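Pirkdale Junior Netball Results

Match results and ladders for the Pirkdale junior netball competition, compiled by Nisha Dubey from paper scoresheets.
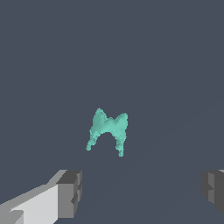

The file holds 2,728 matches, one per row, from 12 winter seasons. Each row gives the season, round, age group, both clubs and the score at each of the 4 quarters. Forfeits are entered as 0 and flagged in the last column.

Known problems

Dristside changed its colours and club code partway through, so both codes appear. Hultis has no under-13 scores for the first season. Player names have been left out.

Updates

Last updated March 2, 2023. New seasons are added each December. Send corrections to Igor Jabłońska with the round number.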